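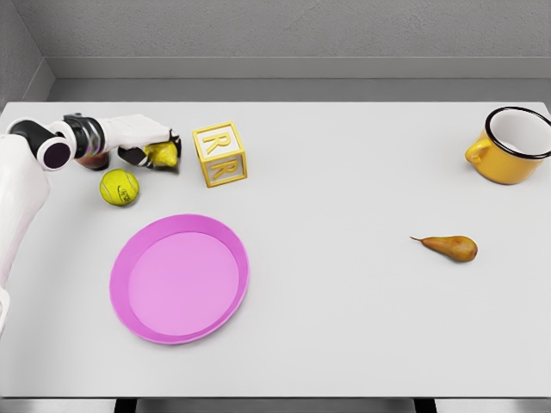
Why Are Lemons So Sour?

By Griet Baert
October

Have you ever licked a slice of lemon, just to see what would happen? Your eyes squeeze shut, your mouth fills up with water, and your whole face scrunches toward your nose. My little brother and I used to dare each other to do it at our grandmother's kitchen table, and I am sorry to say that he always won.

So what is going on inside that bright yellow fruit? The answer is acid. Now, that word may sound a bit scary, but plenty of the foods you eat have acid in them -- oranges, yogurt, tomatoes, even apples. The kind in a lemon is called citric acid, and a lemon has a great deal of it. An orange has some too, but it also has lots of sugar, and the sugar covers up much of the sour taste.

What your tongue is doing

Your tongue is covered with little bumps, and tucked into many of those bumps are taste buds, which are far too small to see. Some of the cells in them notice sweet things, some notice salty things, and some notice acid. When lemon juice lands on them, they send a message to your brain, and the message says "Sour!" Your mouth then makes extra spit, which helps wash the acid away and protects your teeth. (You may even be making some right now, only from reading this. I certainly am from writing it!)

Why would a tree make sour fruit?

Scientists are still working on that one. Acid can help keep some germs and molds from growing, so it may help protect the fruit and the seeds inside. People have had a hand in it, too. The lemon is a mix of two older fruits, the sour orange and the citron, and for hundreds of years farmers have grown the trees whose fruit they liked best.

Try it at home

Ask a grown-up to cut a lemon in half. Squeeze a little juice into a glass of water and taste it. Then stir in a spoonful of sugar and taste it again. The acid is all still there, every bit of it, but doesn't it seem to have gone quiet? Rinse your mouth with plain water when you're done.

Comments

Capucine Guillot: We read this in class and then 10 children wanted to taste a lemon. Two asked for seconds!

Elif Naz Gezer: My daughter would like to know if limes have the same acid.

Griet Baert: They do, Elif! Citric acid, and plenty of it.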